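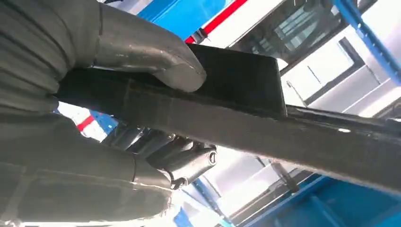
Home | Issues | Working Papers | About | Contact
14 comments 49 shares

4. What we did with the blocks

I should say up front that section 4 was supposed to be two pages long and to cover the shelf study only. Then the workbench people at Altham wrote back, and it got bigger. So bear with me.

The question we started from is a simple one. When people set a small, heavy block on top of a narrow bar or ledge, how do they decide it's in the right place? Everybody who works at a bench does this all day long. You put the spacer on the rail, you nudge it, you let go, you nudge it again. I've done it for years and couldn't have told you what I was looking at while I did it (the edge? the gap? my own thumb?), and that bugged me enough to make a study out of it.

4.1 The setup

We ran the sessions at the Hurenden workshop through most of August, always in the morning, before the big doors on the south side get opened and the light goes all over the place. The blocks were plain and dark with square corners, and the bars they had to sit on were dark too. I'll be the first to admit that dark on dark is a mean thing to do to a person. But it's what people at Hurenden work with every day, and when we tried painting the bars white for the pilot, everyone did so well that we had nothing to write up!

Figure 4 gives the kind of placement I mean: a dark rectangular block resting on a long bar, gripped from above and below. Look at the squared-off right edge of the block, and then at the thin glossy lip along the top edge of the bar on the right side. Those two lines are what our people kept talking about in the interviews, and I'll come back to them in 4.3.

Figure 4. Block on bar, block tilted toward the viewer. The top rim of the block is slightly lighter than its face.

4.2 Who took part and what they did

We had 49 people, most of them from the Tistville evening program plus a handful of regulars from the Nasution shop who came for the coffee, I think, and stayed for the blocks. Each person did 3 placements at their own pace and then sat down for a short talk with me or with Syahrul Sopacua. Fifteen people would have been enough for the talks, but folks kept wanting to tell us things, so we let them. We dropped the placements where somebody bumped the bench or where the timer hadn't been started (my fault, nearly always), and that left us with 132 to work with.

The instructions were short. Pick up the block, set it on the bar so that its face runs along the bar, let go when you're happy. We never said what "happy" meant. A few people asked, and we told them it was up to them — they found this annoying, and one of them wrote it on the feedback card in capitals.

4.3 What people looked at

I had expected everyone to go by the flat face. It's the biggest part of the block and it's right there in front of you. Instead, the talk was nearly all about edges. People said they waited for "the bright line," by which they meant the rim of the block or the lip on the bar, whichever was catching the overhead lights at the time, and then tried to get the two to run together. One woman from Tistville called it parking by the curb, and we've been calling it that in the lab ever since.

What happened when the bright line went away was more interesting to me. In the Friday sessions one bank of lights was out, and people slowed down and started using their fingertips, sliding the block back and forth a little before letting go. They didn't do any worse that way. They did complain more, and Syahrul has the notes to prove it.

Then there's the matter of where you stand. A long bar seems to get narrower as it runs away from you, and several people told us they had straightened the block against that slanting edge and then found it looked crooked from the other side of the bench. I've done this myself with bookshelves. We didn't control for standing position, and we should have, and the Altham sessions in section 5 have tape on the floor for that very purpose.

4.4 Some things I'd change

I'd use longer bars. I'd also ask people to do a few placements from the left side, where the hand that's holding the block hides a good bit of the bar, so you're working from whatever sticks out past your own fingers. We only got this by accident, from the left-handers, and there weren't enough of them to say much.

Share this section Save Next: 5. The Altham sessions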